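Home Stories Archive About Contact

The Open Day

1. Tuesday, ten o'clock

The coach from Mamska was late, so I walked up to the Vosteleo building on my own. I had worked 40 years in the packing hall at Hisska and wanted to see what they had in there.

A young woman in a green jumper gave me a badge, number 7, and took me to the robot. It stood over a wooden table like a heron over a pond. They called it Pirzada, after the street the firm had started in. She said a person could work beside it all day. I said I had worked beside worse.
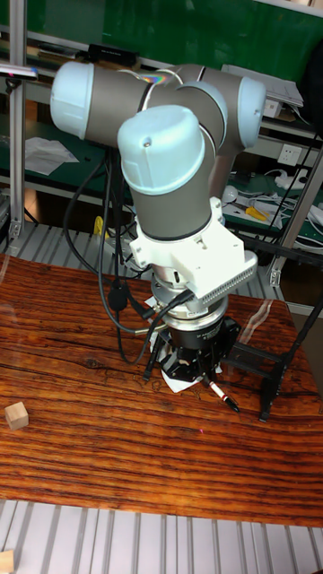 2. The demonstration

Almost 400 people had put their names down, and we went in by small groups. Ours was mostly retired. A man behind me asked what it cost and was told that depended. He wrote that down.

The arm came over the table and went down slowly. I watched the fingers. At Hisska I could tell a new starter by the hands – they held everything too hard for the first month.
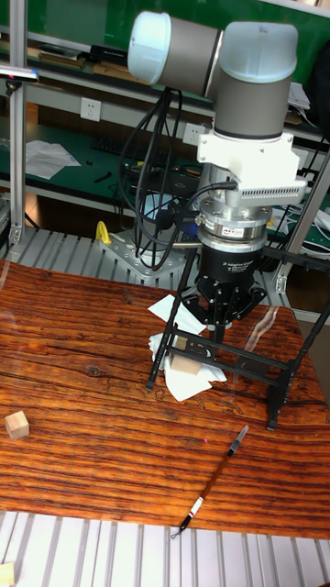 My wife used to say I did the same with eggs. I thought of telling the young woman this, but she was busy with the man and his notebook. I stayed where I was and let the next group go round me.

After a while she came back and asked if I wanted a chair. I said no. I wanted to see it handle the pen, a thing I had done every day of my life without looking.
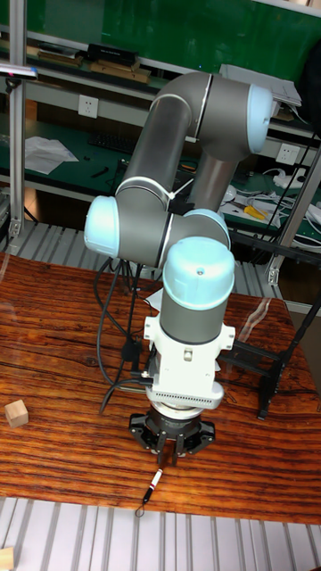 "Does it ever get tired of the same job?" I asked.

"It stops when we switch it off," she said. "The rest of us go home at five."

I gave back my badge and went down to the bus stop. The coach from Mamska was just pulling in.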